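Nalano, galerie : ce que l'on fait des mains

Mis en ligne le 13 mars 2022

Quand Nalano a annoncé qu'il allait « apprendre le rangement » à ses machines, j'ai demandé à voir les séances d'enregistrement plutôt que la démonstration. Les démonstrations, j'en ai vu assez. Un bras attrape un gobelet, la salle applaudit, et l'on n'apprend rien sur les essais qui ont précédé ni sur ceux qui ont été jetés. Les séances, en revanche, ont le mérite d'être ennuyeuses. On y voit des gens qui refont le même geste pendant des heures et des tableurs où l'on coche « retenu » ou « écarté ».

Le principe est connu. Une personne exécute une tâche, on enregistre ses mouvements et ce qui se trouve devant elle, puis on recommence en changeant un peu la disposition des objets. Le système est censé tirer de tout cela une manière de faire. Chez Nalano, on parle de « démonstrations » ; chez Radeck, qui fournit le logiciel d'étiquetage, on parle d'« épisodes ». Personne n'a su me dire à partir de combien d'épisodes on s'arrête. Dix-huit par disposition, m'a-t-on répondu d'abord, puis treize, parce que le planning avait glissé. J'aurais aimé que le chiffre vienne d'une courbe.

Je ne dis pas que la méthode est mauvaise. Pour les tissus, je n'en connais pas de meilleure : une pièce de textile ne retombe jamais deux fois de la même façon, et les programmes écrits à la main s'y cassent les dents depuis longtemps. Mais il y a un écart entre « la machine a vu beaucoup de chaussettes » et « la machine sait ranger des chaussettes », et la plaquette commerciale saute par-dessus avec beaucoup d'aisance. Elle parle d'intuition du geste. J'ai cherché le mot « échec » dans ses 6 pages, il n'y est pas.

Autre réserve, la variété. Les consignes prévoient de déplacer les objets entre deux prises, sans dire de combien. Un opérateur pressé les repose à peu près au même endroit, ce qui est humain, et l'on se retrouve avec des épisodes qui se ressemblent comme des photocopies. Quezada, qui a travaillé sur le même genre de corpus avant Nalano, imposait un tirage au sort des positions. Ici, on fait confiance. Le bac, lui, reste volontiers au milieu, et je me demande ce que donnera le système le jour où il sera posé de travers sur un lit.

Reste la question du jugement. Qu'est-ce qu'une chaussette bien rangée ? Pliée, roulée, simplement déposée dans une case ? La fiche de séance tient en trois lignes et ne tranche pas. Deux opérateurs consciencieux peuvent donc enseigner deux choses différentes, et la moyenne des deux n'est pas forcément un geste que quelqu'un aurait envie de faire.

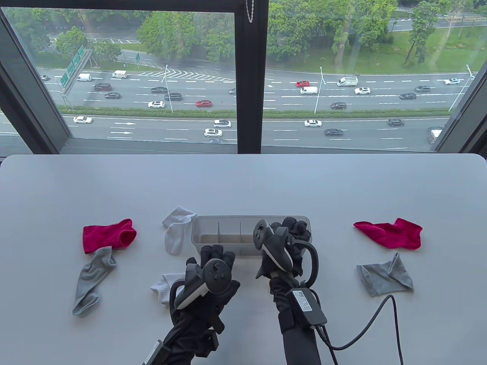

Page 3

Tri par paires, côté autoroute. Deux rouges, deux grises, deux blanches, et un bac à compartiments encore vide. Les manettes sont tenues avec des gants noirs, un boîtier à chaque poignet ou avant-bras. On notera que chaque couleur a une chaussette de part et d'autre du centre : c'est une disposition bien sage, et je n'ai jamais ouvert un panier à linge qui y ressemble.

La fenêtre mérite aussi un mot. Derrière la table, les voitures et les camionnettes défilent, et la lumière change avec l'heure. Chez Arness, on aurait baissé un store pour garder un fond stable. Nalano soutient que ce désordre rend l'apprentissage plus robuste. C'est possible – je demande à voir les mêmes essais devant un mur, avec les taux de réussite côte à côte. On me les a promis pour le mois d'août.

Les légendes de cette galerie sont les miennes et n'ont pas été relues par Nalano. Les corrections de fait sont bienvenues, les adjectifs de la plaquette un peu moins.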